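Equipment Planning Meeting – Minutes, July
Kombridge workshop, back table

I took the notes again, so if something sounds off, blame my typing and tell me before the next meeting. We started at 10 and ran a good bit over, mostly on account of item 2.

1. Leftovers from last time

The Plavent quote finally came in. It covers replacement gripper fingers, two spare wrist cables and a proper work light, and the total is $3763 before shipping. That's more than we penciled in, but everyone agreed the fingers can't wait until fall. I said I'd ask Plavent whether they'd split the order so we can push the work light into the next budget. If they won't split it, we buy the lot and grumble.

The shelf unit is still not ordered. My fault! I had the wrong depth written down and didn't want to guess. I'll measure again this week.

2. Second workstation, yes or no

This took most of the meeting. The question was whether we add another table with its own pair of arms, or put the money into the one we've got. I came in leaning toward a second table, and I'll admit I got talked down a little.

The point that got me was space on the tabletop. With two arms reaching in from opposite corners there's not a lot of wood left for the work, and we still park our hand tools and tape on it. A few people felt we'd just be paying to have the same clutter twice.

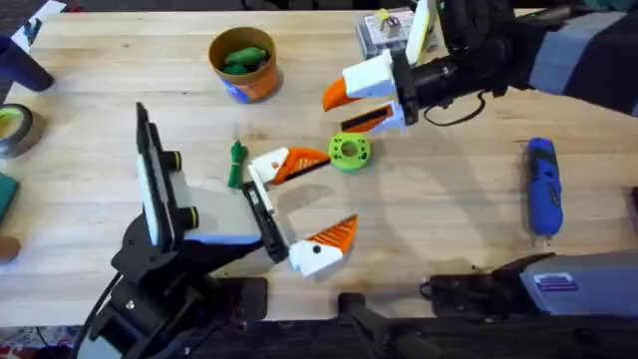
Item 2: both arms over the table, grippers open on either side of the green ring.

So we talked about what a better version of this table looks like. Wish list, in the order people shouted it out: a tool rail along one side, bins that clamp on, cable covers, and a deeper top. Fliltley sells a clamp-on rail that should take up to 25 pounds, at least according to the flyer. I'd like to get our hands on one before we order any, and two others said the same.

Decision: no second workstation this budget year. We fix up the current one first and look at it again in January. I asked that the minutes say I still want the second table – so there, it's in the minutes.

3. Printed parts

We went back and forth on printing our own versus buying. Printing is cheap on paper, but our spool order keeps creeping up and the printer needs a new nozzle again (already on the list, please don't add it twice). Pearce offers a parts plan with a 40 day turnaround, which got a groan from the whole table. I can't see us waiting that long on a link we could print ourselves.
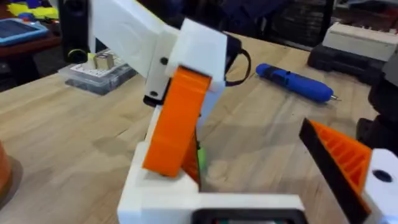 Item 3: white and orange printed parts, with the blue screwdriver and the breadboard nearby.

Decision: keep printing links and housings in-house, buy the fingers from Plavent. I'll move the filament onto its own budget line so we stop arguing about where it comes from.

Somebody asked for a second cordless screwdriver too. Approved without much talk, and we'll get one that takes the bits we already own.

4. Odds and ends

The label maker is out of tape. Please write part names on the storage boxes with a marker for now, and big enough to read.

To do before we meet again:
Me – call Plavent about splitting the order, measure for the shelf, set up the filament line.
Parts group – get one Fliltley rail on loan and try it on the table.
Everyone – send me your bin sizes by noon the day before the next meeting, please and thank you.

Next meeting is in the same spot, same time. Bring your own coffee, the machine is still out for repair.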